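Filed under: Counter & Reception > Card Storage > Set-Up Guides

We use cookies to remember your basket and to count visits. By carrying on you accept this. Manage choices

SECTION 4. SETTING UP THE THREE-SHELF CARD HOLDER

Written for the Gruta counter set by Erasto Koech. Revised February 2022.

4.1 Before you start

The leaflet packed with the Gruta holder says it is "ready in seconds." Allow 11 minutes the first time, more if the protective film is still on. The leaflet also says the holder suits any card of any thickness. We doubt that, and the steps below assume you will check for yourself.

You will need:

- the holder
- a soft cloth, slightly damp
- a second soft cloth, dry
- the cards you plan to store, already sorted by type
- a flat spot on the counter, away from the edge

Do not use paper towels. They are sold as gentle and they scratch clear plastic all the same.

4.2 Unwrapping and cleaning

1. Peel the film from the outside walls first. Start at a corner and pull slowly.

2. Peel the film from both sides of each shelf. The inside pieces are easy to miss. If a shelf looks cloudy, run a fingernail along its front edge and see if anything lifts.

3. Wipe every surface with the damp cloth, then the dry one.

CAUTION: Do not use window cleaner, alcohol or anything with ammonia. Some sellers say a little does no harm. We have seen holders with fine cracks at the joints after a few months of "a little."

4.3 Choosing the spot

4. Set the holder down where you want it and press lightly on each top corner in turn. It should not rock. If it does, turn it a quarter and try again before you blame the holder. Stone counters are less flat than people think.

5. Leave a hand's width clear in front. You need that much room to take a card from the lowest shelf without scraping your knuckles.

NOTE: A clear holder on a pale, patterned counter is hard to see, especially under bright ceiling lights. The catalog calls this a "barely there look" and means it kindly. On a busy counter it gets elbowed. Putting dark cards on the top shelf helps more than the stick-on feet Zaltex sells for the purpose, which do stop it sliding but do nothing to make anyone notice it.

4.4 Loading the shelves

6. Sort the cards into stacks by type, all facing the same way. Square up each stack by tapping the long side on the counter, then the short side.

7. Load the bottom shelf first and work up. A holder with weight only at the top tips more easily.

8. Put the cards you hand out least often on the bottom, the everyday ones in the middle and the ones you need to find in a hurry on top. 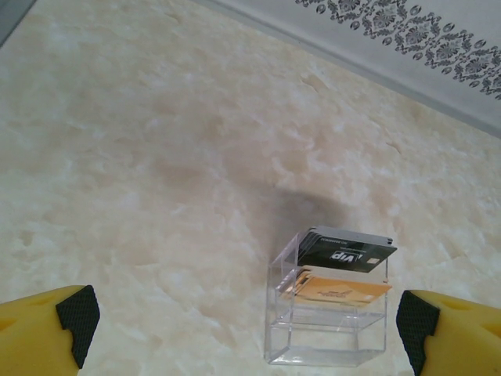 9. Decide which way the print should face. The usual advice is toward the customer. That looks welcoming, but the person picking up the card is on the other side of the counter and will be reading VIP upside down all day. Try both for a morning and keep the one that leads to fewer wrong cards.

10. Check the overhang. Cards may stick out a little past the front of a shelf, and that makes them easier to grip. If a stack droops or slides when you tap the counter, push it back in or take some cards out.

11. Keep each stack low enough to get two fingers in above it. The Gruta carton claims 50 cards per shelf. Thin paper cards, maybe. With plastic cards, go by the finger test and ignore the carton.

CAUTION: If your cards have a contact chip, do not drag them across each other when loading. Lift and place them. A scuffed chip may still work, but you will hear about it from the cardholder either way.

4.5 Labels

12. Labels are optional. If each card type has its own color, you can probably skip them. If two types are close in color, put a small label on the side wall near the matching shelf. A label on the front edge of a shelf gets rubbed off by cards going in and out.

We tried the Kirui label strips, which promise to come off clean. They did on one holder and left a gummy line on another. Test one on the underside first.

4.6 What the holder will not do

It is open, so it will not keep cards safe. Anyone who can reach the counter can reach the cards. Blank cards and cards waiting for collection can sit in it during open hours. Cards that are already active, or that carry a printed number, belong in a drawer with a lock overnight. The Skaraneck lid kit (part 104) is described as a security upgrade. It keeps dust out. It has no lock and we would not call it security.

4.7 Upkeep

13. Once a week, empty one shelf at a time, wipe it, dry it and reload it. Emptying all three at once is how stacks get mixed.

14. Look at the joints where the shelves meet the walls. A white haze there usually means wear. Stop using any shelf that moves when pressed.

15. If a card sticks to the plastic, slide it out flat. Do not pry it up from one corner.

For replacement film, feet and side labels, see Section 6. For the larger drawer unit, see page 83.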